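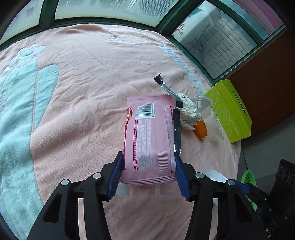
Room 6, Clivwood House: Bed Clearing and Sorting

Gallery page, Dec 6, 2018

Clivwood House has 10 furnished rooms on two floors. In Room 6 the bed doubles as the sorting surface, so snacks, bags and cups collect on it and have to be cleared before the cover can be changed. The notes below record what goes where. Wrappers, fruit and cups are handled first, boxes and tools second, fabric last.

1. Snack package, bedspread and window

Pink plastic package, crimped seal at each end, barcode label near the top of the back face. The wrapper has a red torn flap at one upper corner. Torn packages are not returned to the shelf - they go in the kitchen bin or into a lidded tin.

The orange fruit and the clear plastic cup leave the bed next. Fruit that is partly peeled or cut goes to the kitchen the same day. Cups go to the sink on the landing.

The white plastic bag is crumpled. Bags in that state are emptied, flattened and folded in thirds, then stored in the drawer under the desk. The black-handled tool lies partly inside the bag and should be taken out before the bag is lifted.

The lime-green box with the slotted top edge is moved to the desk and stood level.

Fabric notes

The bedspread is peach-pink with a large pale blue cartoon figure in appliqué. Covers with appliqué are washed inside out on the gentle cycle, spin speed 900, and dried flat. Faster spins lifted the stitching on two older covers from Hotidton in June. Crumbs are shaken off outdoors before washing - the filter in the Savon machine clogs easily.

Window side

Dark green frames, several panes, pink curtain at the right. The curtain is taken down with the bedspread and washed in a separate load. Frames are wiped with a damp cloth only.

Storage reference

Desk: boxes, pens, chargers
Desk drawer: folded bags
Hegedűs cabinet, upper shelf: sealed snacks
Hegedűs cabinet, lower shelf: hand tools
Landing cupboard: spare covers, pillowcases

Room 7 uses the same list, without the cabinet.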